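Forum Robotique et automatismes > Matériel > Kits de collecte de données

Sujet : Kit Nusach (deux pinces à main), vos avis ?

mortaise38
Bonjour à tous,
Je cherche un retour sur le kit Nusach vendu par Zostbridge : deux pinces à main, cubes de marqueurs, câbles et logiciel d'enregistrement. Le devis est à 3882 euros hors taxes, avec 11 semaines de délai. Quelqu'un l'a déjà utilisé ?

filetM6
On en a un depuis février. Les mors sont bons, la prise est franche, même sur du carton. Le logiciel plante quand on enchaîne les prises longues. Le support répond en deux jours, en anglais.

grafcet_du_soir
Pour ce prix je prendrais le Deligiannis. Je l'ai payé 3638 euros, calibration comprise. Chez Zostbridge elle est facturée à part, vérifie ton devis.

filetM6
Pas d'accord. Le Deligiannis est moins cher mais ses cubes se dérèglent au moindre choc. On a dû recalibrer 6 fois avant de le rendre.

grafcet_du_soir
Jamais eu ce problème. Vous serriez les vis au couple indiqué ?

filetM6
Oui, et le vendeur a échangé le support une fois. Même résultat.

illey_atelier
Bonjour. Nous proposons la prestation Illey : on collecte les démonstrations chez nous et on livre les données triées. Pas de matériel à acheter, mais il faut accepter nos décors. Deux vues de l'atelier pendant une séance :
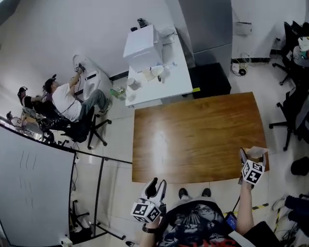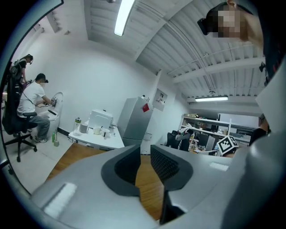
Le tarif dépend de la tâche et du nombre d'objets. Les essais ratés ne sont pas facturés. Envoyez-moi une liste de gestes en message privé et je fais un chiffrage.

grafcet_du_soir
Les fichiers bruts sont fournis, ou seulement les trajectoires ?

illey_atelier
Les deux. Les bruts restent téléchargeables pendant un mois.

mortaise38
Merci pour les réponses. La prestation ne me convient pas, mes pièces ne peuvent pas sortir de l'atelier. Je vais redemander à Zostbridge un prix avec la calibration et je reviens poster le montant.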